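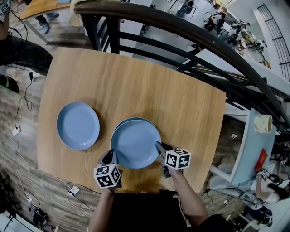
Careers > Operations > Equipment and Planning

Equipment Planning Coordinator, Manipulation Data

Grunix is hiring an Equipment Planning Coordinator for its manipulation data group at the Flanstead site. The position is full time and on site. It reports to Mared Gape, head of operations, and works daily with the collection leads and the hardware shop.

The group records people doing household tasks with hand-held grippers. The recordings are used to train control policies for two-finger robot arms. Current task families are dish handling, table setting and clearing, and folding. Equipment for this work has so far been bought by whichever engineer needed it. The result is three spreadsheets, mixed gripper revisions in the same session, and a spare parts shelf that does not match either of the two lists kept for it. The coordinator will replace this arrangement with a single plan and a single budget.

Scope of the position

The coordinator owns the equipment budget for collection stations. A station consists of a table, a pair of hand-held grippers with marker cubes, cameras and mounts, power and data cabling, a recording computer and a set of task objects. The approved standard cost is $1,693 per station, excluding the computer, which is purchased through IT. The site is funded for 17 stations by December.

Duties include:

- Maintaining a bill of materials for each station type, with revision numbers and an approved substitute for each purchased part.
- Forecasting consumables by quarter. Gripper finger pads, printed marker faces, batteries and cable ties are the main lines. Finger pads are currently replaced on complaint; a replacement interval needs to be set from usage logs.
- Buying task objects in matched lots. Plates, bowls and mugs are to be ordered with enough reserve that a discontinued item does not end a task partway through.
- Obtaining quotes for items above $250 and writing a one-page comparison for each. Freight, lead time and warranty terms are to be listed separately from unit price.
- Planning floor layout with the facilities lead, including table spacing, operator clearance, outlet load and cable routing.
- Keeping the asset register. Every gripper, camera and power adapter carries a tag. Returns and scrapped parts are entered the same day.
- Preparing the lease-or-buy analysis for the robot arms planned for the evaluation room. A draft by Mirko Ruggiero exists and covers purchase price only. Service, end effector changes, safety fencing and downtime remain to be added.

The coordinator does not operate the stations as a regular duty. New hires spend their first two weeks recording sessions so that they know how the equipment is handled and where it fails.

Requirements

- Three or more years in purchasing, lab management, production planning or a similar job, with direct responsibility for an equipment budget.
- Working knowledge of spreadsheets at the level of lookups, pivot tables and simple cost models.
- Ability to read a mechanical drawing and a wiring diagram. Candidates will not be asked to produce either.
- Ability to lift 40 pounds and to work on a floor with temporary cabling.

Experience with cameras, fiducial tracking or robot arms is useful but not required. A degree is not required.

Terms

The position is permanent after a six-month review. Hours are 8:30 a.m. to 5 p.m. Travel is limited to occasional supplier visits and to the Foltwood warehouse, where bulk stock is held. Salary is set by grade and is given in writing before the first interview.

Selection

Send a resume and a cover letter of no more than one page to Xóchitl Ventura in recruiting. Attach one equipment plan, budget or quote comparison that you prepared yourself. Remove supplier names and prices where necessary.

Short-listed candidates will have a phone call with Xóchitl Ventura, followed by a half-day visit. The visit includes a station walkthrough with Beca Lewis and a paid written exercise: given a parts list with lead times and a fixed budget, produce a purchase schedule and state which items are ordered late and why. A calculator and a blank spreadsheet are provided.

Applications are reviewed in the order received.

Filed under: Jobs, Purchasing, Robotics Hardware

Contact | Privacy | © Grunix | Back to top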